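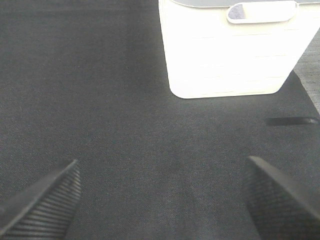 Dust shedding from acoustic felt – which backing?
Everett Mercado, 2018-10-11
Home | Forum | Materials | Log in

I am lining a small meter cupboard to cut hum from a Storkero transformer. The felt must be dark, dense and easy to cut. Mine is much like the charcoal grey fabric under the white plastic bin, with the same fine, tight weave and a soft crease down it that will not lie flat. Does it need a backing board, or can it go straight on to painted brick?

Leilani Villanueva
Use a board. Paint on brick lets go sooner or later. Fix the felt with contact adhesive on both faces and leave a 3 mm gap at the edges. Steam the crease from the back first, and keep everything clear of the transformer vents.

Dwayne Kasprzak
I just stapled mine. Fine so far.

Comments
Ásdís Bjarnason: Felt does little for low hum. Try rubber feet first.
Everett Mercado: Feet ordered – will do the board in July.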